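Lasus Training Balls, Bucket of 100

If you play table tennis in a garage, a basement or a spare room, you already know where the money goes. It goes under the water heater, behind the couch and beneath somebody's heel. That's why we love a good training ball, and the Lasus is the one we keep coming back to for multiball drills, serve practice and long evenings at the club.

These are seamed 40+ plastic balls in plain white. They come off the table with a clean, even bounce, and they sound right too – a crisp little tick, none of that dull clack you get from bargain balls. Spin players will be happy with the surface. It starts out a bit powdery (all new plastic balls do), so give them a quick rinse in lukewarm water and roll them dry in an old towel before the first session.
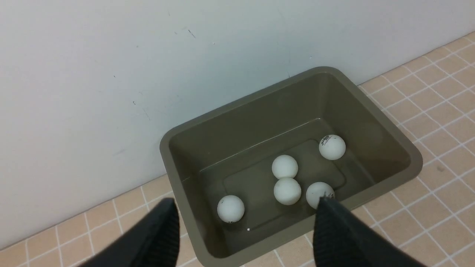
White balls in an olive-toned tub.

Who are they for?

Anyone who hits a lot of balls! Coaches feeding multiball will get through a full drill without stopping to pick up. Beginners can work on their serve 90 times in a row and really feel the toss settle down. We also sell plenty of these to schools and rec centers, where they take a beating from all sides and hold up very nicely.

They are not a match ball. If you're playing league or a sanctioned tournament, look at the Godano three-star, sold in boxes of 10. The Godano is rounder and a touch harder, and you'll notice it most on fast counter-hitting. For everyday practice, though, the Lasus gets you wonderfully close for a lot less per ball.

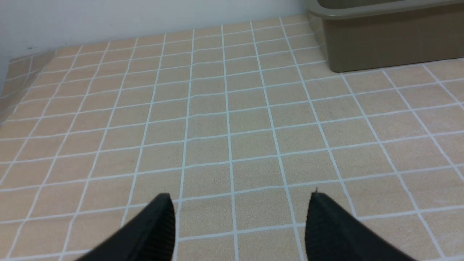

A word on floors, as we get asked this every week. Hard floors like tile and concrete are great for bounce and easy to sweep, but balls travel forever on them. A low barrier along the back of your playing area saves a huge amount of walking, and even a rolled-up blanket will do the job. Carpet stops balls quickly but fills them with fuzz, so wipe them down more often. Whatever you play on, keep it dry and dust-free if you want your balls to grip the rubber.

Storage

The balls ship in a mesh bag inside a cardboard bucket, which is fine for the closet. For practice we like something wide and open that you can grab from without looking. 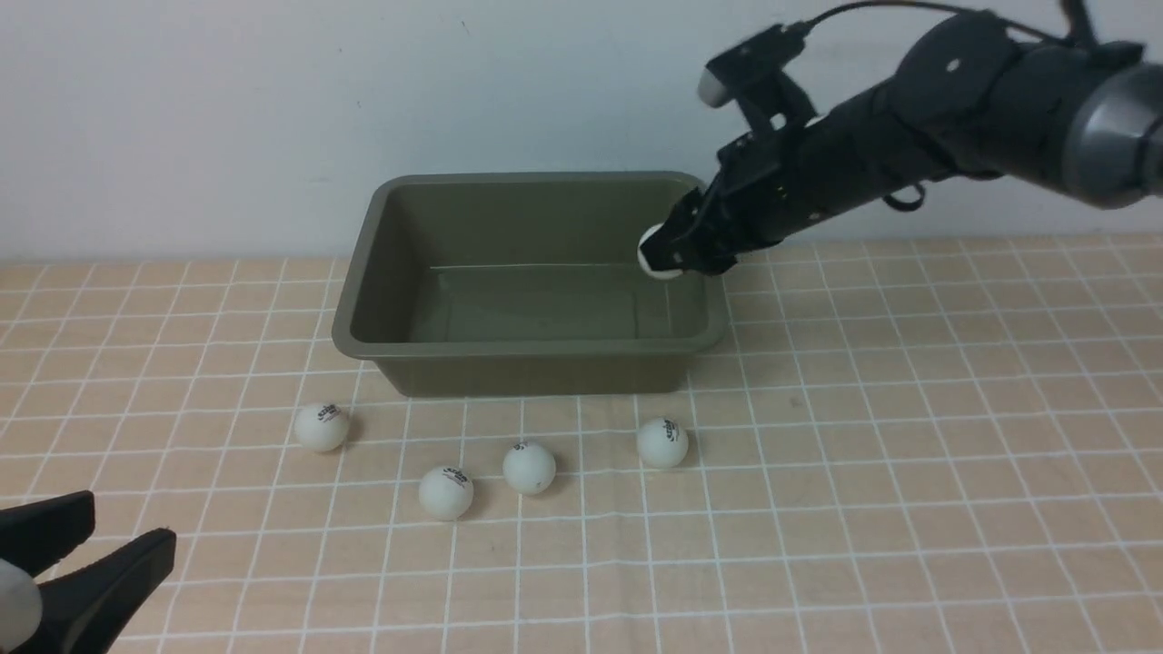

A ball at the rim of the tub.

The Bedley pickup net pairs really well with this set, and the Umali ball catcher clips to the far end of most full-size tables in a minute or so. Keep everything away from radiators and out of hot cars. Plastic balls go soft and egg-shaped in the heat, and there's no bringing them back. 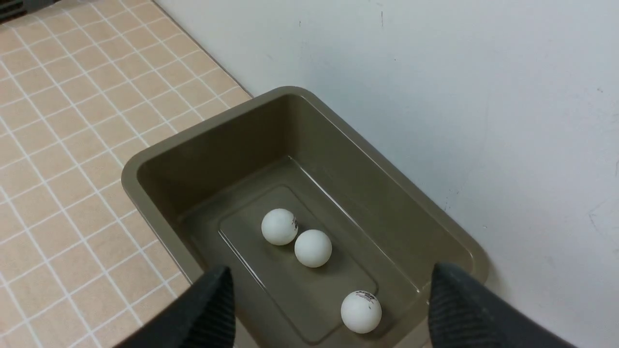
Checking for dead balls is easy. Spin one on the table and watch it: a good ball turns smoothly, a bad one wobbles like a loose wheel. Squeeze gently along the seam as well, and toss anything that clicks or gives.

Details

Color: white
Size: 40+
Material: ABS plastic, seamed
Grade: training
Quantity: 100
Also available: orange, same price
Shipping: leaves our warehouse within 2 working days
Returns: unopened buckets only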